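### 3.2 Water vessels and pouring habits in the households

The second part of our study concerns how families in Jurkbridge keep drinking water at home between two deliveries. Earlier work in the town looked mainly at the pipes and at the price of water, and it says little about the vessels on the kitchen table. We think the vessel deserves attention. A pitcher with a wide mouth is easy to wash, but it also stays open to dust and to hands, while a narrow bottle is seldom cleaned on the inside.

We visited 200 households in June, divided equally between the old quarter and the Dorneo side. Each visit was made by 2 interviewers, one who spoke with the family and one who wrote. The questions were prepared by Soon-im Nam and translated by Upendo Mbwambo, who also corrected several words that older residents understood differently. For example, the local word for "pitcher" can mean any vessel with a handle, also a cooking one, and so we asked the family to show us the vessel before we wrote down its type.

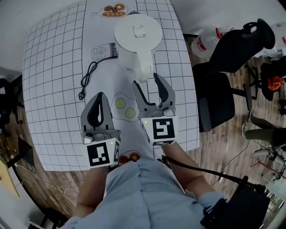
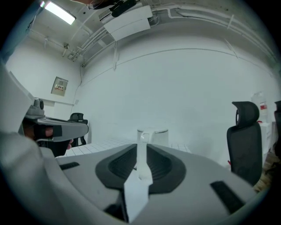
**Figure 3.** Top: a white plastic pitcher on a table with a grid mat. Bottom: pipes along the ceiling of the same room.

*Section last changed in June, after comments from M. Baert.*

We grouped the answers into 3 types of use. In the first type, the family pours from the delivery container into a pitcher and drinks only from this pitcher. In the second type, a cup is dipped directly into the container. The third type is mixed, and it depends mostly on who is at home. Children dip more often than adults, and several mothers told us that they had given up correcting this.

The mixed type was difficult to code. Annunziata Amato and Paora Paewai read the notes separately and then compared their results. Where they did not agree, the household was kept in the mixed type, even if one of the readers felt sure. This choice makes the first two groups smaller, but we prefer it to a guess.

Plastic pitchers were liked for their low weight, above all by people who carry water up the stairs. Glass was kept for guests. Some families in the old quarter still own enamel pitchers inherited from grandparents, and they use them for flowers or for milk. We did not ask about the age of the vessel, and this is a weakness of the questionnaire. The washing of the vessels is treated in Section 3.3.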